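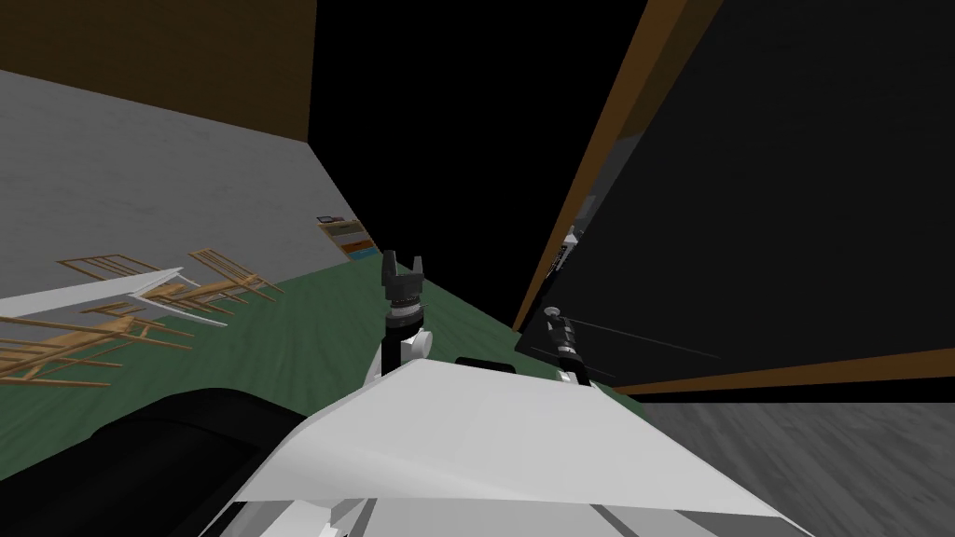 Robotics club, the update I promised in February

Apr 12, 2018

When I last wrote, I had just agreed to help out with the robotics club at the high school, on the strength of having once repaired a dishwasher. The students were polite about it. They asked what languages I knew and I said English and a bit of French, and after that they mostly gave me jobs involving the extension cords.

We are entered in the Premwood Challenge, junior division, simulation stream. Simulation stream means there's no robot to buy, which suits our budget, and no robot to drop, which suits everybody's toes. You get a two-armed robot on a screen, a set of practice rooms, and a rule book that was clearly written by several people who were not on speaking terms. Your robot has to get around a room and do chores in it. Open this, pick up that, put the other thing back where it belongs.

There are 13 students in the club on paper and eight who come. The eight have split themselves into two teams, named Kılıçarslan and Flostodow. Kılıçarslan has two undotted letters and a cedilla in it, and it took down the competition's registration page twice before the organizers wrote back and asked if we'd consider something simpler. We would not. Flostodow doesn't mean anything in any language we could find. It was a typo in somebody's homework and they grew fond of it.

The robot itself we all call Urnness, both teams, because that was the name of the first practice file and it stuck. I'm told it has no feelings. I've watched it try to open a door and I'm not so sure.

Anyway, furniture. I'd assumed the hard part would be the hands. The hands are hard, but what has eaten our last four meetings is chairs. A chair, as far as the software is concerned, is a thin and tippy arrangement of sticks, and an arm swinging past it at elbow height will have it over before you've finished saying "slow down". Then the table goes, and then you've got legs everywhere and a robot that has planned its whole afternoon on the understanding that the floor would be clear.

Kılıçarslan's approach is caution. Their robot tucks both arms in before it turns, goes a little way, stops, has a think, and goes again. It's like following a camper van up a mountain road. They've hardly knocked over a thing, and they've also never finished inside the time limit, so nobody can tell whether the second half of their code works. They believe it does.

Flostodow's approach is to get to the door. If there's a chair on the way then that's the chair's lookout. I asked whether they'd checked if toppled furniture costs points and there was a silence, and then the sound of eight people scrolling through a PDF. It does cost points. It's in an appendix, under the heading Domestic Courtesy. Flostodow worked out that they could still come out ahead as long as they got the door open, provided they left the bookshelf alone, and they've written this on the whiteboard as a strategy. I was asked to check the arithmetic. The arithmetic was fine. I have concerns about the philosophy.

The grippers deserve their own paragraph. Two fingers each, open or shut. One of the Flostodow kids spent a whole meeting doing everything with her thumb and forefinger only, to get the feel of it, including eating a muffin. She learned that you need to come at a handle square on or it slides off. She also learned quite a lot about muffins. The handle part went into the code the same evening and is, I think, the best thing either team has written so far.

The log file from our longest run came to 3,558 lines. I printed it, which I have since learned is not done. I did read it on the bus, though, and found a spot where the left arm is told to go up and then told to go up again, for no reason I could see. I brought this in with some pride. It was a known issue. They were very kind.

Still to do before the regional round: get the turning sorted, decide who is explaining the code to the judges, and find out if the judges can hear us, as the microphone on the club laptop picks up the vending machine in the hall and not much else. I've been put in charge of the vending machine. I believe it has a plug at the back, and I'm bringing my own extension cord.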